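What the Hand Changed: Automation in the Linen Room at Lumau
by Océane Cormier
2 May 2021

I picked this workplace for my project for a pretty lazy reason, which is that my cousin worked there one summer and I figured I could get in the door. Lumau is a commercial laundry in Etcombe. They wash sheets, tablecloths, gowns and towels for hotels and a couple of clinics, and if you've ever slept in a hotel anywhere near there you have probably slept on something they pressed. I'd driven past the building my whole life and thought it was a warehouse.

My question going in was "does the robot take people's jobs," because that's what everybody asked me when I told them the topic. By my second visit I'd mostly dropped that one. The people on the floor wanted to talk about other stuff (their shoulders, who gets to sit where, the radio!) and I decided the report should go where they went.

How I did it

I made 5 visits, all on the day shift, and talked to four people, some of them more than once. I took notes by hand since phones have to stay in the lockers. Kalliopi Stamatopoulos is the shift lead and set everything up for me. Lleucu Pumphrey and Zachary Chisholm work the feeding line. Jocelyn Pelletier used to work the feeding line and now spends most of her day with the robot. I showed each of them their own quotes before handing this in, and Zachary took one out, so it's out.

I didn't get to see the night shift, and I didn't get any of the company's money numbers. I asked. Kalliopi laughed in a friendly way and that was the end of it.

The work before

A clean sheet comes out of the dryer in a giant twisted wad with all the other clean sheets. Somebody has to pull one loose, find two corners on the same short side, and clip them to the feeder, which drags the sheet flat into the ironer. Then you do it again. Lleucu has been doing it for 10 years and she is unbelievably fast. She let me try it and I got one sheet up in the time she did most of a stack, and mine went in crooked.

The hard part is the pulling. The wad is heavy and it's down at hip height, and the clips are up at about your chin if you're my size, so all day long you're reaching down and hauling up. Everyone who has done it for a while has a shoulder story. Jocelyn's is the worst. She had two long stretches off work because of hers, and she told me that by the end she was putting her hair up one-handed in the mornings.

There's also a social side that I hadn't thought about at all. The feeders stand in pairs, and the pairs talk. Jocelyn and Lleucu were a pair for years. They know each other's kids, they argued about the radio station every single day, and they covered for each other when one had a bad back day. I'm putting that here because it comes up again later.

What came in

The robot arrived in September. It's an arm with a hand on the end, a real hand with fingers, and its job is the separating. It reaches into the linen, gets hold of one piece, drags it free and leaves it where a person can take the corners. People still do the clipping. Kalliopi said they'd looked at clamp-style grippers first, but those tended to come up with three sheets at a time or pinch a hole in the thin ones.

It's slower than Lleucu. I want to say that clearly because I walked in expecting a blur of sheets flying around. It goes in, feels for an edge, sometimes lets go and tries again, and you stand there wanting to reach past it and just do it yourself (you can't, there's a light curtain and the whole thing stops). But it doesn't get tired at two in the afternoon, and that evens things out a lot over a shift.

The fingers have rounded black pads on the ends. Jocelyn wipes them down when she starts and again after lunch, and she says they pick up lint like crazy. She also keeps an eye on the ribbed black boot that covers the wrist, where fluff likes to settle into the folds. She uses a paintbrush for that, a cheap one from home. She asked if they could order her a proper brush and was told to put in a request, and she's still using the one from home. 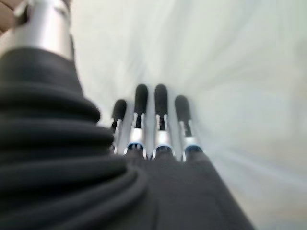
Jocelyn's new job

So this is the biggest change for one person, and she's really two minds about it. On paper her title is line attendant. What she does is load the linen in reach of the arm, clear it when it snags, clean it, and fill out a log every time it stops. She got a two-day training course, and after that she mostly learned by messing with it.

Her shoulder is better. She was very definite about that. She can sleep on that side again. She also likes knowing something nobody else on the shift knows, and she got pretty animated showing me how she figured out that fitted sheets need to go in elastic side down or the fingers get hung up in the corners. She wrote that on a piece of tape and stuck it on the control box, and later on it was typed up and became the official instruction, without her name on it. She mentioned that twice.

What she doesn't like is the waiting. When she was feeding, the time went. Now there are long stretches where she's just watching, and she can't walk away, and she can't really read or anything either. "I'm tired in my head now," she told me. "I used to be tired in my arms." She also got moved to the other side of the ironer, and you can't hold a conversation across an ironer. She and Lleucu eat lunch together now and make a point of it, but they both said it's different.

Lleucu and Zachary

Lleucu's job hasn't changed as much, but she has opinions! The sheets come to her one at a time, so she doesn't have to haul them anymore, and she'll admit that's nice. But she used to set her own speed. She'd go hard in the morning and ease off later, and now the pace is pretty even all day and it's the arm's pace. She said it's like walking with somebody who has a slightly shorter stride than you. I tried to get her to say if it was better or worse overall and she wouldn't, she just said "it's both, write both."

Zachary is newer. He started only a little before the arm did, so he never got fast at pulling, and now he probably never will. He likes the setup fine. What worries him is that when the arm goes down, the line goes back to doing it by hand, and he's the slowest one there. The day of my third visit it was down for 2 hours with a sensor fault, and I watched Lleucu basically carry the line while he tried to keep up. Nobody was mean about it. He was soaked through by the end though, and he went and sat outside for his whole break.

I think that's one of the more interesting things I ran into. The hand skill is still needed on the bad days, but the new people don't get to practice it on the good days. I asked Kalliopi if there was a plan for that and she said she'd like to run the line by hand one morning a week, and that she's been told no so far.

What Kalliopi sees

From the shift lead's side, the big win is injuries. She wouldn't give me figures but said sign-offs for shoulders and wrists on her shift are way down. The headache is scheduling. She has to have someone trained on the arm every shift, and right now that's Jocelyn, one guy on nights, and herself. If Jocelyn wants a vacation, Kalliopi spends it cleaning lint. She'd love to train Lleucu too, and Lleucu says she'll think about it.

No one was let go. I did ask all four of them separately and got the same answer. Two people who left over the winter weren't replaced, though, and Zachary pointed out that if you're the person who would've gotten hired, that's the same as a job going away. I didn't have a good comeback to that. Lumau has 80 people on the payroll across everything, so it's not a big slice, but I think it belongs in the report.

The other site

There's a sister plant over in Flundham that's supposed to get the same setup. Kalliopi went over to talk to them and said the first question she got was about the radio, as in, is it so loud you can't hear it. (It isn't. The ironer is way louder.) The thing she told them to sort out early was where people stand. At Etcombe the layout was drawn up before anyone asked the feeders, and moving it now would mean moving an air line.

What I'd say if somebody asked me

My teacher, Ms. Wong, wanted a recommendations section, so here are mine. Ask the feeders about the floor plan before it's drawn. Run by hand once a week so people like Zachary get the practice. Train more than one person per shift. Put Jocelyn's name on the fitted sheet instruction. Buy her the brush.

If I did this over I'd spend less time writing down how the arm moves and more time in the break room. I have pages of notes about grips and edges that I never used, and the best stuff I got was over Lleucu's thermos of soup. I'd also want to go back in a year, mostly to see if she took the training.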